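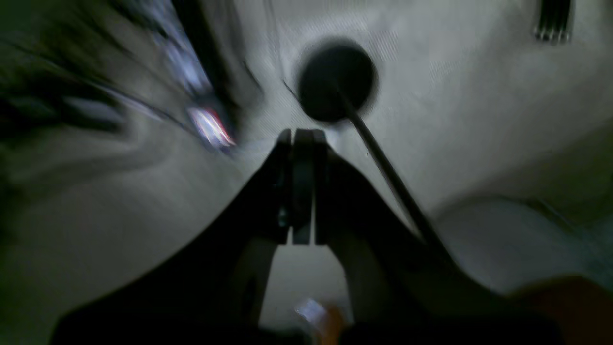

Page last changed: 4 Oct 2019

Wrist-view method lets gripper recover from blurred images

A group at the Istthorpe laboratory has reported a method for guiding a robot gripper by wrist camera when many of the images are blurred. The method, named Narkel, does not try to sharpen the picture. It estimates how much each part of the image can be trusted and passes that estimate to the controller along with the image itself.

The work is described in an internal report released this week. A longer version, with the full set of trial records, is planned for December.

A camera mounted close to the fingers sees the object at short range and is seldom blocked by the arm. The drawback is that it moves whenever the arm moves. At short range even a slow turn of the wrist shifts the background by a large part of the image width during one exposure, and indoor light often rules out a shorter exposure. The usual remedy is to stop the arm before each decision. This works, but it adds a pause to every approach, and on a long task the pauses take up much of the total time.

Blur in such images is uneven. The fingers are fixed relative to the camera and stay fairly sharp while the surroundings smear. Objects near the fingertips may be readable when those toward the edge of the view are reduced to streaks. A single blur score for the whole image hides this difference, and the Istthorpe group found that controllers trained with a single score tended to discard images that still held enough information for a grasp.

Narkel divides the image into cells and assigns each a value between zero and one. The value is computed from two sources: the local contrast in the image, and the motion expected in that cell from the joint speeds of the arm. Where the two disagree, the lower value is used. Cells that contain the fingers are masked, as their sharp outlines would otherwise raise the score of the cells next to them.

"Contrast alone is a poor guide," said Hilde Maes, who leads the project. "A plain white surface has none, whether the arm is moving or standing still. The joint speeds tell you which case you are in."

The controller receives the image, the cell values and the current finger opening. When the cells around the planned contact point score well, the arm continues at its normal speed. When they fall below a threshold, the arm slows but does not stop, and the planned contact point is held over from the last image that passed. A full stop is ordered only if the held point is more than 14 images old.

The trials used a set of household tasks that the group calls Klinhom. It covers small rigid objects on pale surfaces as well as cloth, and it is run without extra lighting. Both kinds of task are hard for a wrist camera, for different reasons. Small dark objects can merge with the outline of a dark gripper. Cloth has few fixed points, and its edge can shift between one image and the next.

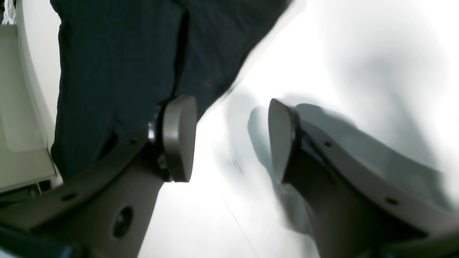 Gripper fingers open beside dark blue fabric. The pads stay comparatively sharp while the edges of the cloth are blurred.

Each task was attempted 20 times with Narkel and 20 times with the stop-and-look controller used before it. All other settings were kept the same, including the gripper, the finger opening at the start and the limit on contact force. An attempt counted as complete only if the object was held through a short lift.

On rigid objects the two controllers completed the same share of attempts, and Narkel shortened the mean approach time by 39 percent. The report attributes nearly all of the saving to the removed pauses. The path of the arm was slightly longer under Narkel, as the contact point was corrected while the arm was in motion.

On cloth the gain was smaller. Mean approach time fell by 10 percent, and the completion rate was slightly lower than with the older controller. The most common failure was closing short of the fabric after its edge had been placed too near in a low-scoring part of the image. Folds caused a second group of failures – a dark crease was sometimes taken for the border of the cloth, and the fingers closed on the upper layer only.

Bright backgrounds remain a weak point. On a nearly overexposed white surface, the shadow of a finger can be the strongest edge in its part of the image. The shadow moves with the arm, but not at the rate predicted for a fixed object, and the current version does not use this difference. Maes said a shadow test had been tried and left out because it also rejected thin dark objects lying flat.

Running the method requires no change to the camera. The cell values are computed on the same machine that runs the controller, and the report gives the added delay as less than the interval between two images. Calibration is needed once per gripper, to set the finger mask, and again whenever the pads are replaced with pads of a different shape.

The group also tested whether the cell values could be used to filter training data. Removing the lowest-scoring images from the training set made the controller worse. Keeping them, with their values attached, gave the best result of the variants tried. The report suggests that the controller needs to see poor images in training in order to learn when to rely on the held contact point, though it describes this as a working explanation that has not been tested separately.

Two changes are planned before the longer report. The first is a smaller cell size near the fingertips, where the present grid is too coarse to separate a thin rod or handle from the finger beside it. The second is a separate threshold for cloth, set from the measured error in edge position. Trials with both changes will be run on the Kivgate test arm, using the same tasks and the same number of attempts.

The finger masks and the code for computing the cell values will be released with the longer report. Trial images will follow once they have been sorted by task.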